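The Gauge at Plikby

The river gauge at Plikby reported a level of 3577 millimeters at the start of the night shift. It reported the same level an hour later, and again the hour after that. The operator on duty entered each value in the log by hand, as the procedure required, and initialed it.

A stuck value was not unusual in January. Ice formed on the float, or silt packed the lower part of the well, and the reading held until someone went out with a bar. The procedure allowed nine identical readings before a site visit. The operator had once asked why nine and had been told that the figure came with the manual.

The manual had been issued by Kauppinen, the firm that built the gauges, and had 47 pages. Page 12 was missing from the Plikby copy. It was also missing from the copy at Zistedano, the next station downstream, where the operator had worked for two winters before the transfer. Section 3 ended at the foot of page 11 in the middle of a table headed "Conditions under which the level may be disregarded." Section 4 began on page 13 and dealt with paint.

At the ninth reading the operator put on boots and a coat, took the bar and the lamp, and walked down to the well.

There was no ice on the float. The cable ran freely over the wheel. The operator lifted the float by hand to a mark scratched on the casing, held it for one minute by the watch, and let it down again. The staff on the bridge pier, read by lamp, showed the water well below the reported level and falling.

Back in the hut the log printer had run while the door was open. It gave 3577.

The operator telephoned Zistedano. The line was good. The voice at the other end listened to the report and asked for the staff reading, then asked for it again.

"Ours says 3577," the voice said. "It has all night."

"The two gauges have different zero points."

"I know that."

They agreed to log both values and to mark them as doubtful. Neither of them hung up. The operator could hear the printer at the other station, which was an older Dimo unit with a worn carriage, and counted the strokes as it printed four digits.

At first light the river stood at 3577 on the bridge staff. It had risen with no rain and no thaw, and it stayed there, level from bank to bank, for as long as it took to write the number down. The operator wrote it down, initialed it, and crossed out the word "doubtful" with a ruler.

Then the water began to drop at the normal rate. The relief arrived on time and asked whether there was anything to hand over. The operator said that the gauge was reading correctly.

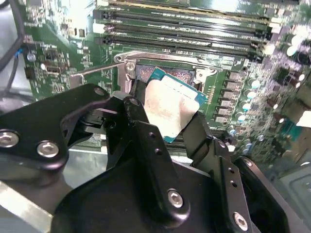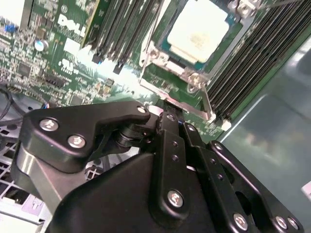

Does the story ever say what was on the missing page?

The page is never found, and its contents are left open. All the reader has is the table heading at the foot of page 11, so the conditions under which a level may be disregarded remain unknown to both stations.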